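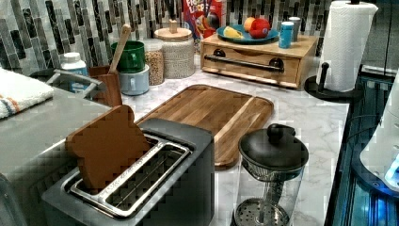

Printer Corner: what I learned from a drawer full of ink

Hello again! Last month I promised I'd finally write about refilling, and then the Brindik in our front office started printing everything in a sort of sad pink, so I've had plenty of practice.

A bit of background for new readers. We run two printers at Merrick, a laser for invoices and an inkjet for the labels and the color flyers. The laser gives me no trouble at all. The inkjet is the hungry one, and I'd gotten into the habit of buying cartridges whenever I saw them on sale and tossing them in a drawer. When I cleaned that drawer out in August I found 16 of them, some still sealed, some with the little orange tape peeled off (why did I do that?), and a few for a printer we gave away ages ago.

So, first thing: write the purchase month on the box with a marker. Ink cartridges have a date printed on them somewhere, but it's tiny and half the time it's on the inner wrapper you already threw out. A sealed one kept in a drawer at room temperature is usually fine for a good while past that date. An opened one is a gamble. I tried three of the opened ones and the printer refused one outright, and another gave me stripes all the way down the page.
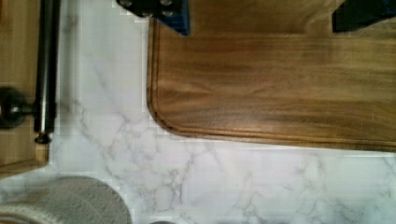 The third opened one worked after a couple of cleaning cycles, but those cycles drink ink from every color, so I'm not sure I came out ahead. If you're going to try an old cartridge, run one cleaning cycle, print a nozzle check, then let the printer sit for a few hours before you run another. Ewan Paewai wrote in after the spring issue to suggest that wait, and he was right! I left mine overnight and the cyan came back without a second cycle. Thank you, Ewan.

Now, refill kits. I bought the Boko kit, the one with the blunt needles and the four bottles, and I'll be straight with you, I made a mess. Go slowly. I filled the magenta too fast and it came up out of the top hole and onto my sleeve, and that shirt is now a painting shirt. Put down more paper towels than you think you need, wear the gloves, and stop while there's still a bit of room left in the tank. The ink needs somewhere to settle.

Also, the ink level reading will probably be wrong afterward. Mine said empty for nearly 2 weeks while it was happily printing labels. On our model you hold down the paper feed button to dismiss the warning, but check your own manual for that, since a few printers want you to do it from the computer.

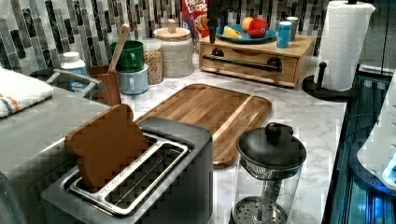 Color matching was the part I worried about most, and for labels it's been fine. The black is a touch warmer than the original and the yellow looks the same to me. I did print one flyer with a big photo on it and the skin tones came out a little green, so for the fall flyers I'll put a new set of Hovach cartridges in and save the refilled ones for everyday stuff.

Whatever you use, print something in color once a week, even if it's only a test page. The pink trouble on the Brindik was a dried-up cyan nozzle, and it dried up when we'd printed nothing but black text for most of the summer.

Next month I'm doing toner, including how to clean up a spill (cold water and a damp cloth, please don't reach for the regular vacuum!). If you have empties to send back, the return box is by the mail shelf and it goes out when it's full.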